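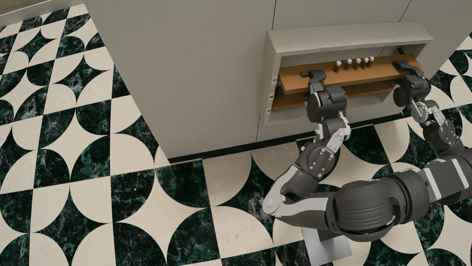

Über uns

Der Verein Gasta beobachtet, wie Gemeinden und Landkreise Fördergeld an Unternehmen vergeben. Wir lesen Haushaltspläne, Beteiligungsberichte und Ratsvorlagen und veröffentlichen, was darin über Zuschüsse, Bürgschaften und verbilligte Grundstücke steht. Eine Partei steht nicht hinter uns.

Wie es anfing

Auslöser war der Gewerbepark Perkitmont. Die Erschließung wurde aus öffentlichen Mitteln bezahlt, die Verträge mit den Käufern blieben unter Verschluss. Fünf Anwohner stellten damals Anträge auf Akteneinsicht und bekamen nach 90 Tagen einen Teil der Unterlagen. Aus dieser Gruppe ist der Verein entstanden.

Was wir tun

Unsere Datenbank Clirano enthält derzeit 1450 Förderbescheide. Bei 1061 davon liegt uns der vollständige Text vor, bei den übrigen nur die Summe und der Empfänger. Die Suche ist kostenlos und ohne Anmeldung nutzbar. Wer einen Bescheid aus dem eigenen Ort hat, kann ihn über das Formular einreichen. Wir prüfen ihn vor der Aufnahme und schwärzen private Anschriften.

Außerdem helfen wir bei Anfragen nach den Informationsfreiheitsgesetzen der Länder. Musterschreiben stehen unter »Material«. Rechtsberatung im Einzelfall leisten wir nicht.

Finanzierung

Wir leben von Mitgliedsbeiträgen und Spenden. Einen Zuschuss bekommen wir von der Aaltonen-Stiftung, er ist an den Betrieb der Datenbank gebunden. Geld von Kommunen, Parteien oder Unternehmen, die selbst Fördermittel beziehen, nehmen wir nicht an. Der Jahresbericht erscheint im Dezember und kann auf Wunsch per Post bezogen werden.

Mitmachen

Mitglied kann jede Person ab 16 Jahren werden. Ratsmitglieder und hauptamtliche Bürgermeister können uns fördern, haben aber kein Stimmrecht.

Stand: 24. Dezember 2019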